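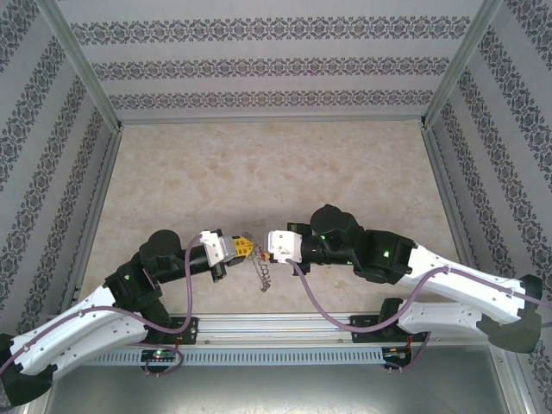

Two arms, one tangled chain.

Hi, I'm Ákos Lengyel, and I'm looking for people who are funny on purpose. I run Starna, a small sketch channel where we spoof celebrity interviews, award speeches and those awful perfume ads where someone whispers at a horse. We have 2,657 subscribers (hi, Mom!) and a new series on the way called Cloleo, and I need more faces, more voices and at least one person who can cry on cue.

The series follows a washed-up pop star who launches a wellness brand and won't stop giving interviews about it. I've written most of it, but I like to leave room for people to mess around - some of our best bits came from an actor forgetting a line and plowing ahead anyway.

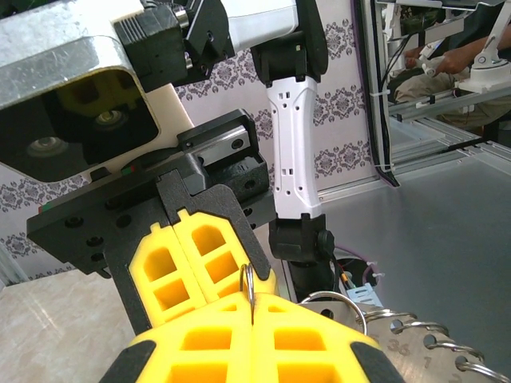 Bragança, February

We film here over the last stretch of the month, mostly evenings, starting at 6 p.m. and wrapping before midnight. I need six performers and two writers. You don't need an agent or a drama degree. I'd love it if you've done improv, stand-up, school plays, drag, whatever, but if you just do a killer talk show host voice in the car, send me that. All the dialogue is in English and any accent is fine.

Pay is 53 euros an evening plus dinner, and writers get 318 for the whole run. I know that's not movie star money! Travel is on you, sorry, though I can usually find a couch for anyone coming from out of town. 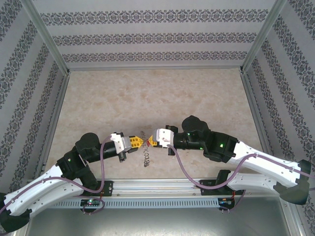
Oh, and please no impressions that are only about somebody's weight or looks. I got plenty of those last time and they bored me silly. Go after the ego, the fake humility, the twelve-step skin routine.

To apply, send a video of two minutes or less through the Skirnero page, with your name, the evenings you're free and a celebrity type you're dying to play. Writers, send one page of a sketch instead. I watch and read everything myself, so give me a week or so to get back to you.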